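Progress report, fruit box scheme
To: Donnie Paterson, Tiltudness
Thursday, September 13, 2018

Hi Donnie,

You asked for something short and I've already failed at that, so get yourself a coffee. This covers everything since the second payment came through, and I've put the money part in the middle so you can't skip straight to it.

First the good part. We have delivered 114 boxes in Lirkthorpe so far, which is more than I promised you in the spring and a lot more than I privately expected (I had a much gloomier number written on the back of my notebook). They go out to people who are stuck at home for a while – after an operation, mostly, or with a new baby – and each one is a little mixed box of fruit that you can eat straight out of your hand. No peeling knife, no chopping board, no melon that sits in the fridge looking at you.

We have 16 households on the list right now. It was higher in the summer and then a few people got back on their feet and told us to pass their spot along, so we did. Two new ones start next week.

What goes in the box has changed a bit. We started with apples and pears and they were fine, but the pears bruised on the drive and the apples came back uneaten from the older folks, who told us very politely that their teeth weren't up to it. So now it's small soft things: mandarins, cherry tomatoes, grapes when they're cheap. The tomatoes were my idea and I got some teasing for it, but they've gone over really well! I like to mix the dark ones in with the red ones because it looks nicer when you open the lid, and one lady told me the brown ones taste like the ones her father grew. That went up on my fridge.

The boxes themselves are mostly reused. We save the sturdy fruit cartons that people bring us, wipe them out, and line them if they need it. The shallow rectangular kind is the best by a mile. It holds a layer of mandarins without anything getting squashed underneath, it fits on a nightstand, and it doesn't tip over on a blanket. The deep ones I've stopped using altogether, except for carrying things to the car.

Now the money. Gajewski gave us a better price on mandarins once we agreed to order every week, and that has helped more than anything else this quarter. Havis is still where we get the cherry tomatoes. They're not the cheapest, but they let me pick through the trays and they've never sent me a soft one. We've spent 94 percent of the fruit budget and hardly touched the fuel line, so I'd like to move a little from one to the other if you're all right with that. I can send the receipts whenever you want them. They're in an envelope and they are (mostly) in order.

Things that didn't go so well: the Saturday packing session. I'd hoped for a regular crew and what I got was me and my sister and a radio. We've switched to packing on weekday evenings at home and it's calmer, though my dining table is not really big enough and things get laid out wherever there's a flat spot. I'd still like to find a proper room for the winter.

I've also been trying to settle on a standard mix for the small box, so that anyone can fill one without calling me. The current version is 4 mandarins, a few cherry tomatoes in two colors, and then whatever looked good that week.

Mandarins, tomatoes and one of the orange Red Dragonfly boxes:
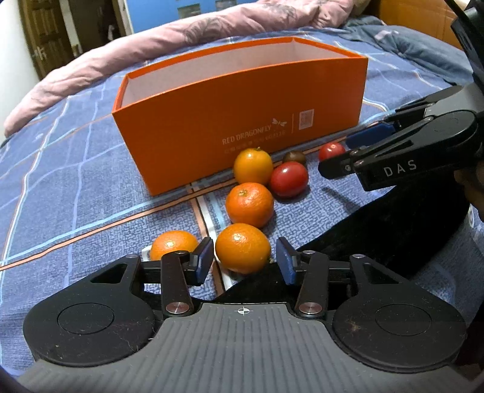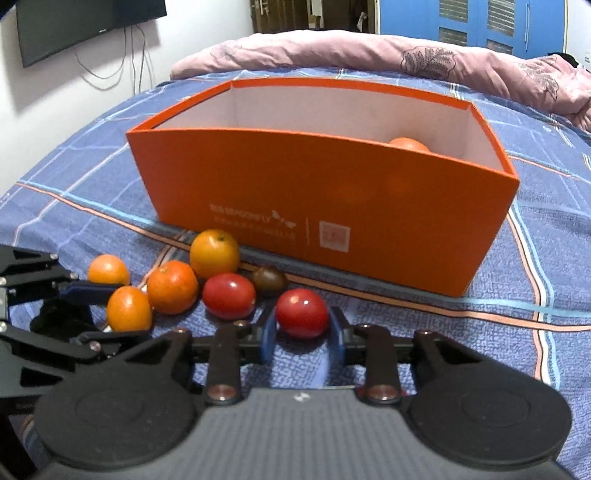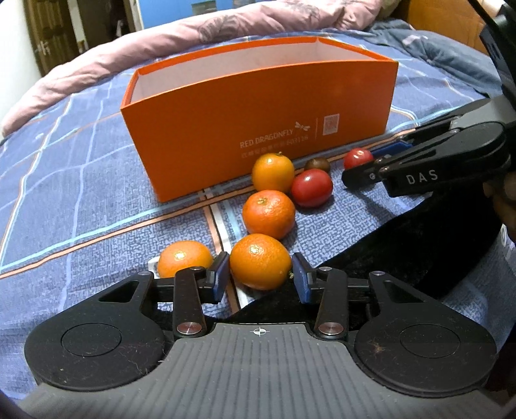

The other thing I wanted to raise is the card. Right now we tuck in a handwritten note with a phone number on it, and my handwriting is not getting any better. I'd love to have a small batch printed with the number nice and big, and maybe a line asking people to tell us what they didn't eat. I know that sounds backwards, but it's the most useful thing anyone has told us all year. I've asked for a quote and I'll send it over as soon as I have it.

For the next stretch I'm planning to keep the list about where it is, get the two new households settled, and look at one room near the library that might be free on Tuesday evenings. If you hear of anything else going in Lirkthorpe, even a back kitchen, please call me.

Let me know about moving the fuel money. I need to put the next order in with Gajewski before the end of September.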